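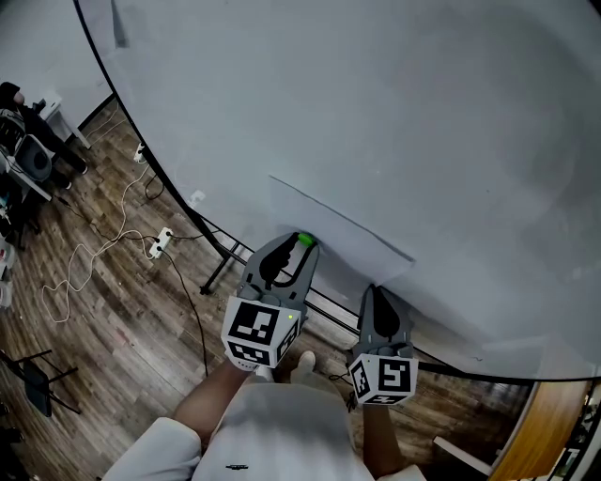 4. Setting up the hand-held grippers

Sections 2 and 3 covered printing and assembling the Tollo grippers. This section covers marker cubes, the work table, calibration and the first recording. Do the steps in order the first time. After that you can start at 4.4 unless you have moved a cube or changed a finger.

You will need:
The finished left and right grippers
Two marker cubes with their printed faces
Four M3 x 10 screws and a 2.5 mm hex key
Glue stick or thin double-sided tape
A head camera with its strap or mount
A computer with Plellora installed
A sheet of plain white paper
A few small, light objects to pick up

4.1 Fitting the marker cubes

1. Print the marker sheet at 100 percent scale on matte paper. Turn off "fit to page" in the print dialog.
2. Measure the outer black square of any marker with calipers. It should be 46 mm. If it is off by more than half a millimeter, check the print scale and print again.
3. Cut out the faces and lay them next to each cube in the order shown on the sheet. The left and right cubes use different patterns.
4. Glue the faces on. Press from the middle outward so there are no bubbles.
5. Screw each cube to the lower part of its gripper with two screws. Tighten until the cube doesn't turn by hand, then stop.

Caution: The screw holes are printed plastic and strip easily. Do not use a power driver.

Note: Glossy paper and clear packing tape both reflect ceiling lights and make the markers drop out. If the faces get dirty, print new ones.

4.2 Preparing the table

1. Use a table with a plain, flat top. It doesn't matter if it is round or square, but it must not rock.
2. Clear everything off the top except what the task needs.
3. Lay the sheet of paper where you plan to work, within easy reach of both hands. Tape down the corners if there is a fan or vent nearby.
4. Run power cords and the camera cable away from where your feet will be. Leave enough slack in the camera cable to lean forward without pulling it.
5. Switch on the overhead lights. Close the blinds if sun falls across the table.

Caution: In a shared workshop, tell the people near you before you start. You will be looking at your hands and won't see someone walking behind you.

4.3 Calibrating

1. Connect both grippers and turn them on. Wait for the indicator light on each one.
2. Open Plellora and choose Devices. Both grippers should be listed. If only one shows up, unplug it and plug it back in on a different port.
3. Put on the head camera and tighten the strap so it doesn't slide when you nod.
4. Look down at the table and adjust the camera angle until both cubes show in the preview with your elbows bent in a normal working position.
5. Choose Calibrate. Close both grippers all the way and hold for 2 seconds, then open them all the way and hold again.
6. Turn each gripper slowly so the camera sees every printed face of its cube. The outline on the screen turns green as each face is read.
7. Save the calibration under a name you will recognize. We use the bench name and the operator's initials.

Note: If the outline jitters when the gripper is still, the exposure is too long. Lower it in Camera Settings and add light.

4.4 First recording

1. Stand or sit close to the table. Wear sleeves that fit at the wrist, or push them up. A loose cuff can cover a cube.
2. Set one object on the table near the paper.
3. Press Record. Hold both grippers in view for a moment before you move.
4. Pick up the object with the left gripper. Squeeze only as hard as you need to keep hold of it.
5. Move it onto the paper and let go. Repeat with the right gripper.
6. Bring both grippers back into view, hold still, and press Stop.

Each recording stops by itself at 600 seconds. Short ones are easier to check, so stop after each task and start a new file.

Caution: Keep fingers and loose hair away from the gripper linkage. It can pinch.

4.5 Checking the result

Open the file in the viewer and drag the slider from start to end. The two gripper tracks should be unbroken lines. Small gaps are filled in automatically. Long gaps are marked in red and the recording should be done over.

Left and right tracks swapped: the cubes are on the wrong grippers, or the faces were glued to the wrong cube. Go back to 4.1.

Track jumps when the gripper closes: a cube screw is loose.

Jaw opening reads zero all the time: the sensor lead inside the grip has come off. See 3.6.

Object slips out of the jaws: the finger pads are worn or dusty. Wipe them with a damp cloth and let them dry.

Files from the older Kandpal boards open in the same viewer but have no jaw data.

Revised 20 November 2018 by Wing-sze Liu. Changed the screw length in 4.1 and added the note on exposure.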